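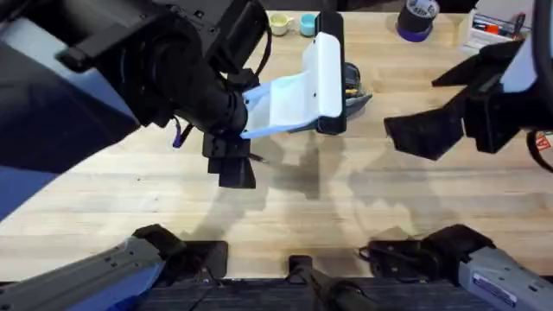

Ticket 3339, workspace at the time of reporting. Left gripper holding, right gripper open.

Project: Sketetti (student project, two-arm table tidying)
Category: Arm control / gripper
Priority: Normal
Status: Closed, with one item carried over

Problem as reported

The right arm stops partway through a handover. The left arm picks up the white piece and brings it over the table as it should. The right arm then moves in, opens, and stays there. No error comes up on the Minditer panel. After a while the session times out and both arms have to be sent home by hand. We first saw it in April, after the lab machine was updated to build 2826. It does not happen every time.

What we had already tried

Restarted the control software. No change.
Restarted the machine and both arms. Worked for two runs, then the same again.
Swapped the order so the right arm picks up first. In that case the left arm is the one that waits.
Ran the right arm alone through the Stestari practice routine. No fault.

Log

14:10 - Went through the saved session logs. Out of 20 handover runs, 19 reach the line "partner ready" on the holding arm. The other one was stopped by us because a cup was in the wrong place, so it can be left out. The message is being sent.

14:25 - Checked the receiving side. On the failed runs the waiting arm gets "partner ready" before it has finished opening. It throws the message away and then waits for another one that never comes. On the good runs it finishes opening first. This explains why swapping the arms moved the fault to the other side.

14:40 - Compared the settings file with the copy from before the update. The new build has put the gripper opening speed back to its default, slower than ours. The message always could have arrived too early, but with our old speed it never did.

15:05 - Put the old speed back and ran the handover again. No stops. This is only a workaround, so please don't close on this alone.

15:30 - Changed the receiving code so it keeps the last message and checks it once the gripper is open. Left the speed at the default for testing, to make it as hard as possible. Handover fine. Moved on to the pencil case task, as that uses the same waiting step and is the one we have to show at the Szabó student day.
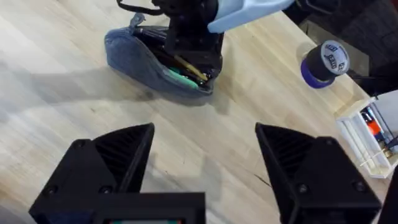
The waiting step behaves the same there as in the handover. One arm goes into the case, the other stays back with its fingers open until it gets the message. No time-outs so far with the new code.

15:50 - Put our own opening speed back as well and saved the settings file in the project folder. Anyone updating the machine should compare the two files afterwards - the update doesn't warn you that it has replaced anything.

Fix

Receiving arm now stores "partner ready" and reads it after opening. Opening speed set back to the project value.

Carried over

The panel still shows nothing when an arm is stuck waiting. It should at least say which message it is waiting for. New ticket to be opened under Minditer panel, low priority, after the student day.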